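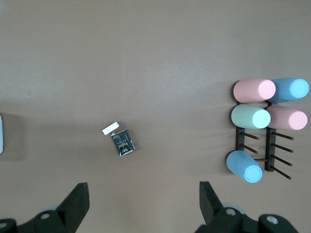
Wafula wrote back before I'd even finished my coffee to say that a rule people can't recite while reaching for the stop button isn't a rule, it's wallpaper, and could I please cut my draft down. Ouch! He's right, though. I had 22 lines in there. I read it out loud at my desk and ran out of breath somewhere around the bit on cable ties.

So, 9/18/24, the day I rewrote the bench rules for Hesgate (again). I want to get this down while I still remember why I took things out, because in September last year I did the same job, wrote nothing in here, and then spent a whole week putting back stuff I'd already decided against.

What stayed: hands off the table while the arm has power. Everybody agreed on that one right away. Then we spent most of the morning on what "has power" means, because Gitau says paused counts as powered and Lenni says paused is paused, and I had both of them standing at my elbow saying it. I went with Gitau. If you want to straighten a cylinder on the rack, you hit the stop, you wait for the light, and then you reach in. Lenni grumbled that it makes every reset longer. Yes, it does! I've timed myself and I can live with it.

Next one is the log. You write down how the table was set before you start the run, and you write it in words the next person would use. I found an entry last week that said "usual layout" and I'm still a little mad about it. Usual for whom? Colors and which peg, please, and anything else lying out there too, even if it's a little packet of something off to the side and the run has nothing to do with it. Anikó asked if she really has to log the small stuff and I said yes, every time, and she made a face but she wrote it in.

Then fingertips. Check that the bolts on the gripper mounts are snug before the first run, and again after lunch. I wanted a torque number in there, and Ye-ji talked me out of it until she's looked up what the Kostus manual says, so for now the line just says "snug, with the short wrench." I don't love it. I left myself a note to go back.

The speed thing I took out completely. It's already locked in the settings, and two people have the password, and writing it on the wall only makes somebody want to try it. It can go in the long version that lives in the binder.

What I still can't settle is who gets to sign off a run that went weird. I had it as whoever was at the bench, but Mrema has always done it with a second person, and I think they've got the better idea. It means more than 4 of us need the training, though, and I haven't asked for the hours yet. I should do that before I lose my nerve.

Sent Wafula the short version at the end of the day. It fits on one page with big type. He answered "better" and then pointed out I'd spelled Grorkholm wrong in the header, so I have to print it all over again tomorrow. Also need to buy tape.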